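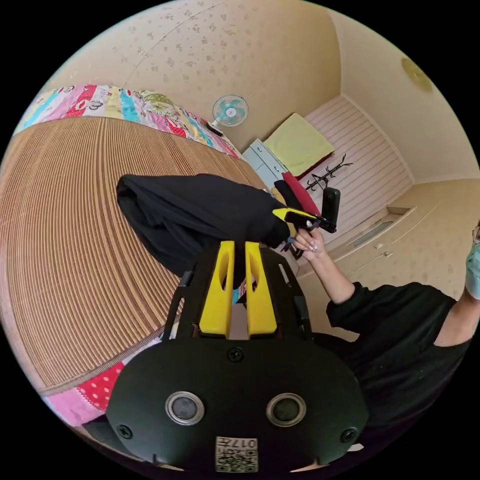
Gripper comparison group: minutes of the meeting held 17/10/2023

I'm doing the minutes again because I left my pen out, so please shout if I've put words in your mouth. We started late (kettle) and went straight to the matters arising.

Matters arising

The spare charger is still missing. I said I'd look in the blue crate and I have now looked in the blue crate. The list of fabrics we agreed last time has been typed up and is in the shared folder under Vendano, which is what we're calling the whole clothing and bedding part of the trial from now on.

Hand-held grippers on clothing

Most of the meeting went on this! We've been using the hand-helds as a pair, one in each hand, and the question was whether the yellow slotted fingers are good enough to stay with or whether we fit the softer Foten pads before the next round. I said I liked the slotted ones on anything thick. Sleeves and hems are fine, thin linings much less so, and I have to pinch twice more often than I'd like. Two people felt the Foten pads held thin cloth better but dragged when letting go, so a shirt you'd laid out nicely ends up crooked again. We went round this for quite a while and didn't settle it.

Agreed: same garments, same bed, both sets of fingers, and we score the letting go as well as the picking up. 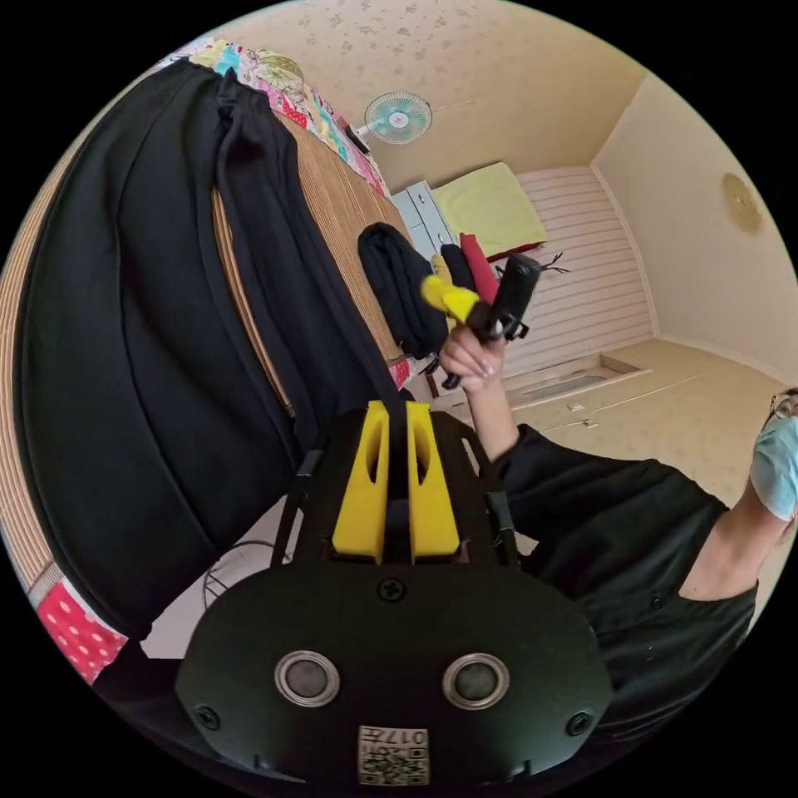
Hand-helds on the dark fabric items, yellow slotted fingers, unit 017 in the foreground.

Somebody asked whether dark cloth was a fair choice to begin with. My own view is that it's a rotten thing to look at through a wide lens, all the folds run together, and that's a good argument for keeping it in. The others mostly agreed, though there was a plea for some paler things as well. I'll bring a couple of pillowcases.

Wrists were mentioned. Holding a gripper up at shoulder height gets tiring well before the end of a session and we all start cheating with our elbows. We'll swap over more often. I've asked for the handles to be weighed with everything attached, straps and wires included, so that we're comparing like with like.

Cameras

The wide view is staying. It bends the edges of everything, beds and walls included, but you keep both hands in sight for much more of the job and I wouldn't want to give that up. We have 3455 clips so far, of which 128 need looking at again for focus or for a thumb over the lens (mine, some of them). I'm taking the first half of those. No one leapt at the second half, so it carries over.

Controllers

Short item. The Zumilero box still drops out when both hand-helds are on at once. The Fragkou one doesn't, but its menus are a misery and you can't change a setting with a gripper in your hand. Decision put off until we've done over 200 clips on each.

Any other business

Please wind the cables up the loose way, they're starting to kink near the plug. The tape order has gone in. Biscuits are my turn in January, noted under protest.

Next meeting: same room, date to go round by email once I've found out who's away.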